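Werkstattbuch Datenerfassung, Arbeitsplatz 2
Dezember 2024 (Dienstag)
Eintrag: R. Petrenko
Zur Kenntnis: W. Pettigrew

Gegenstand: Aufnahme von Demonstrationen mit dem handgeführten Greifer, Aufgabengruppe »flache Teile«, Projekt Coven

Fortsetzung der Reihe vom Vortag. Die Kalibrierung wurde vor Beginn wiederholt, die Abweichung der Öffnungsweite lag innerhalb der Vorgabe. Der Datenträger wurde gewechselt, der alte liegt beschriftet im Schrank. Die Uhr des Aufnahmerechners ging um 18 Sekunden vor und wurde gestellt. Die Dateien des Vortags sind davon ebenfalls betroffen; ein Vermerk wurde in der Begleittabelle eingetragen.

Bestand zu Beginn: 357 verwertbare Durchgänge. Bestand bei Abschluss: 466. Verworfen wurden 11 Durchgänge, davon sieben wegen Verlusts der Lageschätzung und vier wegen vorzeitigen Auslösens der Aufnahme. Die verworfenen Dateien bleiben bis zur Durchsicht durch Herrn Pettigrew im Ordner »Prüfung« und sind nicht zu löschen.

Ablauf je Durchgang unverändert: Anfahren mit geöffneten Fingern, kurzes Verharren vor dem Werkstück, Schließen, Anheben, Ablegen an der markierten Stelle, Rückzug. Das Verharren ist einzuhalten, auch wenn es bei längerer Arbeit lästig wird. In der Auswertung vom Juni waren die Durchgänge ohne erkennbare Ruhephase nur mit erheblichem Aufwand zu segmentieren.

Schwierigkeiten bereitet weiterhin die Lageschätzung über großen, einfarbigen Flächen. Füllt eine weiße Platte den größten Teil des Bildes, so stehen dem Verfahren kaum Merkmale zur Verfügung, und die geschätzte Bahn beginnt zu driften. Feine Bleistiftstriche und kleine Flecken auf der Oberfläche helfen nach bisheriger Beobachtung wenig, da sie zu schwach gezeichnet sind. Brauchbare Merkmale liefern vor allem die Ränder und das, was daneben sichtbar bleibt. 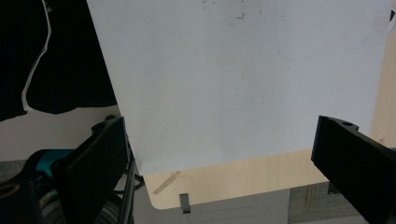
Es wird daher vorgeschlagen, den Anfahrweg so zu wählen, dass möglichst lange ein Streifen der Umgebung im Bild verbleibt. Eine Lochplatte mit regelmäßigem Raster ist hierfür nur bedingt geeignet. Das Verfahren findet dort zwar viele Punkte, verwechselt aber benachbarte Löcher, sobald die Bewegung zu schnell wird. Bei langsamer Führung trat der Fehler nicht auf. Eine obere Grenze für die Geschwindigkeit ist noch festzulegen.

Zweiter Punkt: liegt ein dünnes weißes Teil auf einer hellen Holzplatte, ist die Kante im schattigen Bereich gut, im beleuchteten Bereich schlechter abzugrenzen. Für die spätere Nutzung ist diese Streuung erwünscht. Die Beleuchtung soll deshalb nicht vereinheitlicht werden. Im Begleitblatt ist künftig jedoch zu vermerken, ob die Deckenleuchten eingeschaltet waren. Für die heutige Reihe gilt: erste Hälfte eingeschaltet, zweite Hälfte ausgeschaltet.

Zum Umfeld des Arbeitsplatzes hat Herr Pettigrew angefragt, ob vor jeder Reihe aufzuräumen sei. Die Frage wurde mit Frau Ferreira telefonisch besprochen. Ergebnis: Der Hintergrund bleibt, wie er im Werkstattbetrieb anfällt. Freizuhalten ist allein der unmittelbare Bewegungsraum der beiden Finger. Personenbezogene Unterlagen und Bildschirme mit lesbarem Inhalt dürfen nicht im Aufnahmebereich liegen.

Greifer: Der rechte Finger zeigte nach der Mittagspause geringes Spiel. Schraube nachgezogen, danach Nullpunkt neu gesetzt und drei Probedurchgänge ohne Befund. Die Ersatzfinger von Ollerer sind bestellt, ein Liefertermin liegt nicht vor.

Benennung der Dateien: Die Kürzel »Platte« und »Bogen« wurden bisher uneinheitlich verwendet. Ab sofort gilt »Platte« für alle biegesteifen Teile, »Bogen« für alles, was sich beim Anheben sichtbar durchbiegt. Zweifelsfälle sind mit »offen« zu kennzeichnen und werden von mir nachgetragen.

Noch zu erledigen:
Sicherung der heutigen Reihe auf den Projektspeicher (Petrenko)
Durchsicht des Ordners »Prüfung« (Pettigrew)
Grenzwert für die Führungsgeschwindigkeit, Vorschlag schriftlich
Spalte »Deckenleuchten« in das Begleitblatt aufnehmen
Nachfrage bei Ollerer wegen des Liefertermins

Sicherung um 17.40 Uhr gestartet, Prüfsummen stehen noch aus.

R. Petrenko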